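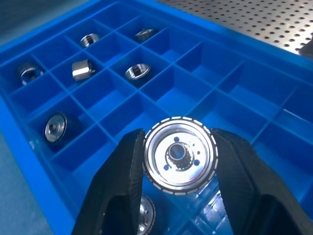 Spent Wednesday at the Hesetti open day, mostly at the small-parts handling cell. Notes for anyone who couldn't get a place. Long thread, few opinions.

The task is plain enough. Turned and stamped metal parts come in blue compartment trays, one to a cell. The robot takes a part by the rim or the body and transfers it to a perforated steel tray, which then goes on to the washing line.

Nermina Vasić ran the demonstration. She works on grasp planning at Hesetti and answered questions for most of the morning without once showing a slide. I would like this to become normal.

The part mix is deliberately awkward. Discs with a toothed bore, plain cylinders, rings, cup-shaped pieces. They lie however they landed, so a disc may be flat in one cell and leaning against the wall in the next.

Polished metal in a glossy blue tray is a poor subject for a camera. The metal picks up the blue from the walls, and any depth sensor that relies on projected light loses the edges. Vasić said the overhead depth camera finds the cell, and the wrist camera does the rest.

Hesetti's logged figure for the month of October is 3,707 picks on this cell. She was careful to say that this counts attempts, including the ones that needed a second go.

Cycle time is 11 seconds per part, tray to tray. Slow next to a bowl feeder. The argument is changeover: a new part number takes almost 47 minutes to set up, with no new tooling. Urnier, who supply the fingers, quoted days for a dedicated feeder.

On the fingers. Two of them, parallel closing, black, with crosshatched pads on the inner faces. I asked about pad wear and got a straight answer – they are changed every five shifts whether they look worn or not.
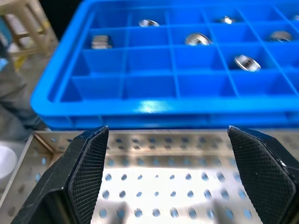

Fingers open over the perforated tray, parts still waiting in the blue one behind.

The dividers are the real constraint. The fingers have to go down into a cell beside the part without catching a rib. If a disc leans hard into a corner, the planner nudges it first and picks it second.

Somebody from Peixoto asked about marking of finished faces. Vasić's answer was that grip force is set per part number, and that surface checks are done after washing, by people, under a lamp. No claim of zero marks.

Not shown: the washing line itself, and the Benska software that schedules the trays. I'm told both will be included in the spring visit.

Handout has the cell layout and the pad material spec. Will post the layout page tomorrow once I've checked they don't mind.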